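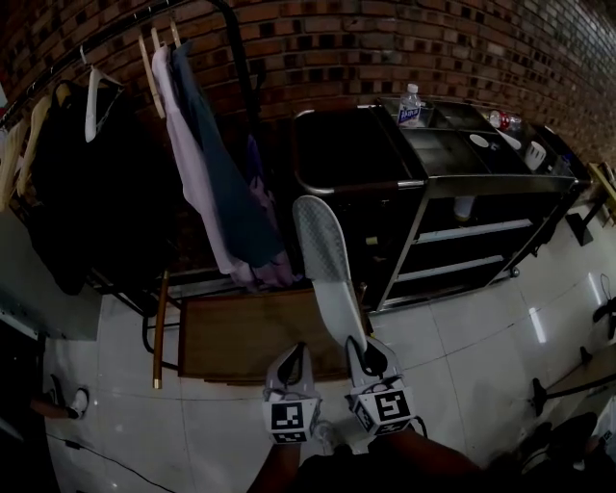

I've now spent enough time with both sets of handheld grippers to have an opinion, and the opinion is that we should keep the white ones and stop complaining about the cubes. The cubes are ugly. They knock into things, and the first time you reach between two coat hangers you will wish them on your worst enemy. But when I had the right hand clamped on the low end of the ironing board, with the board tipped up and its nose toward the cart, I could swing both hands anywhere I liked and the tracker still knew which was which. The Prinus set, with its flat stickers along the wrist, lost the right hand every time I turned it palm up. On a job like an ironing board you turn it palm up a lot.

Numbers, for those who skip to them. I ran the same four chores with each set: the board, hanging up shirts, moving bottles between cart shelves, and folding a towel. 238 takes with the white set, of which 232 had clean tracking from start to finish. The Prinus set I gave up on after 53, and you may read whatever you like into that. It's a lopsided comparison and I know it. If anyone at Fosham wants to even it up, the Prinus case is on the shelf by the door and I won't fight you for it.

Answers inline to the last message from the Kerslake end:

> We're still leaning toward the Prinus grippers for the Zullville
> work. They're lighter, the jaw opens wider, and the marker
> cubes on the other pair look like somebody glued dice to a
> salad server. Is there any task where the cubes help enough
> to be worth the bulk?

See above for the board. Towels too, to a lesser extent, since your hands cross over and the stickers end up facing the floor. For bottles I couldn't tell the two sets apart.

The salad server remark is fair. I've been called worse by better tongs.

> Also, how is the grip on thin stuff? Our arm has to pick up
> sheet and panel edges and the fingers we use now just slide.

The black fingertips hold a thin edge well if you come at it square. Come in at an angle and you get one corner of the pad doing all the work, and then it slides like anything else would. The Prinus jaw does open wider, I'll give you that, and if you're grabbing pillows it's the better tool. I was not grabbing pillows.

> Last one: head camera only, or do we need the wrist cameras
> as well? Budget is what it is.

Head camera was fine for everything except the clothes rack. Long garments hang in front of your hands, and the head camera sees a great deal of coat and not much gripper. I'd buy one wrist camera for the right hand and see how far that gets you before paying for the pair.

Two gripes, so you don't think I'm on commission. The trigger spring on the left hand is stiffer than the one on the right, and after an hour my thumb has views on it. And the calibration script still wants the markers entered in a fixed order, which the readme gives backwards. Swap lines 3 and 4 in the config and it behaves. I sent in a fix for that in April and it's been resting comfortably ever since.

What I'd still like to hear is whether the Kerslake arm can take these fingertips without a new mounting plate. If it needs a plate, send me the hole spacing and I'll draw one up. I need one for our own arm anyway.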